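Table (furniture)

A table is a piece of furniture with a raised flat top, used for working, eating, or holding things at a convenient height.

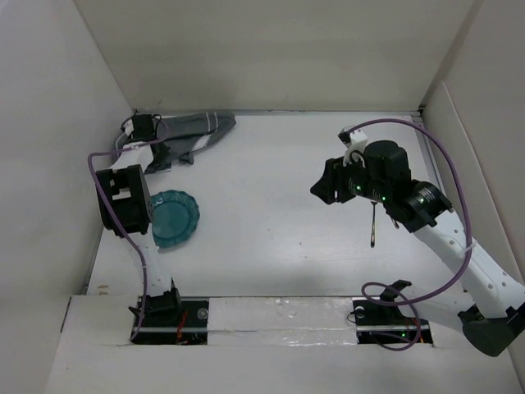
Most tables rest on legs, though some stand on a central pedestal, a pair of trestles, or a bracket fixed to a wall. The height depends on the use. Dining tables and desks suit a seated person, while counters and workbenches are made for standing.

History

Tables were in use in ancient Egypt more than 4000 years ago, mainly as stands to keep objects off the floor. Greek and Roman households had small tables for meals, some with 3 legs, which sit steady on uneven ground. In medieval Europe, large halls often used boards laid across trestles. These were cleared away after the meal, and the word "board" still means food in the phrase "room and board."

Construction

A common wooden table has a top, legs, and an apron, the frame of rails that joins the legs under the top. Solid wood tops swell and shrink across the grain as humidity changes, so they are usually held with clips or slotted screws — rigid fastening can split the boards.

Drop-leaf tables have hinged sections that fold down. Extension tables pull apart on slides to take 1 or 2 loose leaves.

See also

Bench
Desk
Trestle
Workbench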